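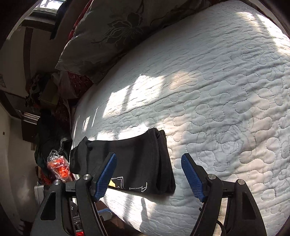
4. Setting up the Cernix heated bed pad

Read section 3 first if you haven't unpacked the control box yet. Box goes on the floor or a nightstand, never under the covers.

4.1 Before you start

Bed frame at least 2 inches from the wall on the cord side. Outlet within reach — no extension cords, no power strips. Old pad off, fitted sheet off. Check the label for your size, Cernix pads don't stretch much past it.

4.2 Laying the pad

1. Unroll on the bare mattress, quilted side up. Connector end goes to the foot.
2. Hook the two foot corners, then the head corners.
3. Smooth from the middle out. Any fold bigger than a finger, lift and redo it.
4. Leave the pad flat for 10 minutes before you plug anything in. Shipping creases need to relax a bit.

CAUTION: No pins. No clips through the fabric. A pin through a heating wire will kill the pad and may start a fire.

4.3 Connecting

1. Push the plug into the pad until it clicks. If it doesnt click it isn't in.
2. Run the cord down the foot end, not between mattress and frame.
3. Plug in the control box. Light blinks green, then steady.
4. Set to LOW for the first night.

Blinking red means bad connection. Unplug, wait, start again from step 1. Still red — see section 7.

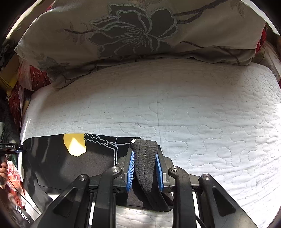
4.4 Keeping the top clear

Clothes, pets' beds, suitcases, spare pillows: all of it traps heat. Clear the pad before preheating. Preheat takes longer on the Whitcombe (deep) version, give it the full half hour.

Note: memory foam toppers go UNDER the pad, and only on LOW or MEDIUM. Check with the foam maker frist.

4.5 Washing

1. Unplug at the wall, then at the pad.
2. Cold, gentle cycle, mild soap. No bleach.
3. Line dry or tumble on low. Never iron.
4. Bone dry before reconnecting. Connector too — look inside it.

Ratings: queen 160 W, king 370 W (dual zone). Replacement cords from Pulach dealers only, the older Cellen cords fit but are not rated for the king.

Go on to section 5 for timer settings.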